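The Table Stays

When Kadri Raudsepp took over the old dining room at Kileck, the first thing people asked was what she planned to do about the tables. There were 80 of them, most older than the staff, and a supplier had offered to replace the lot in August.

She turned the offer down. The tops were solid and the damage was mostly to the finish – rings from glasses, candle wax, a few burns near the window seats. Sanding and oiling one came to a fraction of the price of a new one, and she had a workshop in Rowlands willing to take them in small batches so the restaurant could stay open.

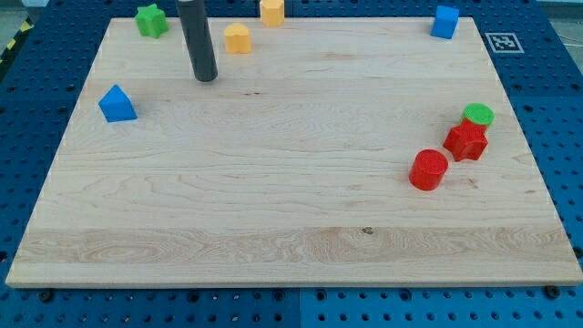
Maple was the choice for the few tops that couldn't be saved. It is hard, it takes daily wiping well, and it darkens slowly enough that a new table doesn't look out of place for long. Raudsepp left the knots in. Guests run their thumbs over them while they wait for soup.

The care is simple. Crumbs are brushed off before the cloth comes out, spills are wiped up right away, and each top gets a thin coat of oil before opening at 5 p.m. on the first evening of the month. Bleach is banned from the room.

Other owners have started calling. Givitano, a lunch place two streets over, sent its first tables to the same workshop this spring and plans to send the bar top next.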